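Cullthorpe Two-Arm Picking Cell — Demonstration Unit

Overview
The Cullthorpe is a tabletop cell for picking small packaged goods from stepped displays into a basket. It is shown to visitors by appointment at the Vustadmont workshop. Sessions start at 2 p.m. on Thursday and are run by Farah Tuhumury and Kittipong Suwannarat.

Standard demonstration layout
Two black arms face each other across a white tabletop. Each arm carries a two-finger gripper and a wrist camera. Stock is held in clear acrylic stands, and a light blue plastic basket is the drop point. The demonstration set is ordinary snack packaging: pillow-style wrappers, cartons and bags. A puzzle cube is kept on the table as an item the cell should leave alone.

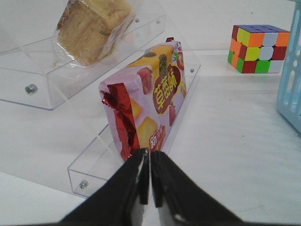 Film wrappers are the harder case. The outer surface moves before the contents do, so closing force is set per item and stored with the item record. The cell ships with room for 2000 item records. Operators can edit a record between picks without a restart.

Approach to stepped shelves
The lowest shelf is picked first by default. For each shelf the operator enters height, depth and lip height. The approach path is then planned to clear the lip with the fingers closed, opening only at the pick point.

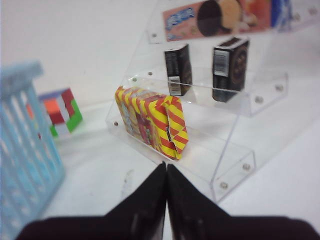 Clear acrylic gives weak edges to a camera, and reflections can be read as a second item. The Prostach vision module handles this by matching printed artwork first and treating shelf edges as fixed geometry. If a stand is moved, run the shelf setup again. Setup takes roughly 6 minutes per stand.

Shared work area
Both arms can reach the basket. Only one may enter the basket zone at a time; the other holds position outside it until the zone is released. Priority can be set to left, right or alternate.
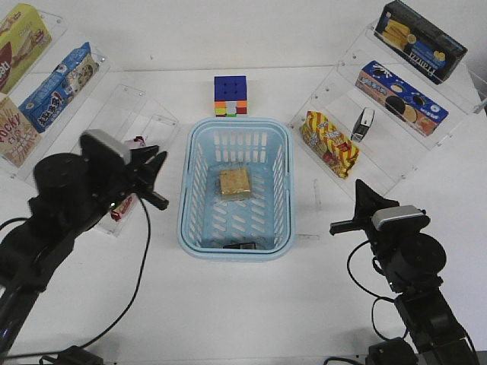 Cables should be left with enough slack for full wrist travel. The demonstration unit uses loose cables so the arms can be repositioned between sessions. For permanent installation, order the Dağdelen cable guide kit (sold separately).

What visitors can try
Visitors may bring up to 3 items of their own. Items should be dry, sealed and narrow enough for the gripper opening, 61 mm at the fingertips. Gilang Tarigan enters the item records on the spot. Glass is not accepted.

Failed picks are left in the log and can be played back from either wrist camera. Visitors who want the log for their own items should ask before leaving — it is cleared at the end of each session. 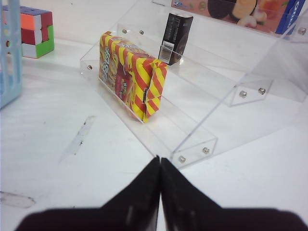 Fingertips are a wear part. Inspect them weekly and replace them as a pair.

Booking
Contact Qistina Chin at the Vustadmont front desk. State the number of visitors and the type of packaging you handle.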